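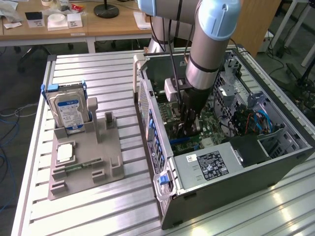

Wadenis Hira Adjustable Laptop Stand

Item details

The Hira is a folding stand for laptops and tablets. It raises the screen closer to eye level and leaves room underneath for a keyboard, a notebook or a small dock. It ships flat and needs no assembly.

There are 6 height settings. To change the height, squeeze the two side levers, lift or lower the platform and let go. The levers click when they are seated. Do not change the height with a laptop on the stand.

Specifications

Material: aluminum platform and legs, silicone pads
Height settings: 6
Maximum load: 6 kg
Folded: flat, fits most 15-inch laptop sleeves
Colors: silver, graphite
Warranty: 2 years
Country of sale: US and Canada only

In the box

Hira stand
Storage pouch
Spare silicone pads (2)
Setup card

Choosing a size

The Hira comes in Standard and Wide. Standard is right for most laptops up to 15 inches. Wide is for 16-inch and 17-inch models, and for anyone who wants to rest an open binder on it. If your laptop has vents on the bottom, either size will work – the center of the platform is open. Laptops with rubber feet set very close together may sit better on the Standard.

Care

Wipe with a damp cloth. Glass cleaner is fine on the metal but will dry out the pads over time. If a pad comes loose, peel it off, clean the spot with rubbing alcohol and press on a spare. Replacement pads are sold in packs through the Parts page.

Shipping and returns

Orders placed before noon go out the same day, except on weekends. Standard shipping is free on orders over $100. You can return the stand within 90 days if it is clean and has the pouch with it. Graphite in the Wide size is on back order until July. You will not be charged until it ships.

Customer reviews

Sandamali Mollah
Solid, no wobble when I type on it. The lowest setting is still a bit high for my kitchen table but fine at my desk.

Yoga Rahman
Bought the Wide for a 17-inch. Levers were stiff for the first week and then loosened up. The pouch is thin.

Rajitha Wanigasekara
Second one I've bought, this one for the office. One pad was missing and I had a new pack by Tuesday – no complaints.

Related items

Nomcombe Desk Mat
Mogensen Cable Tray
Hira Replacement Pads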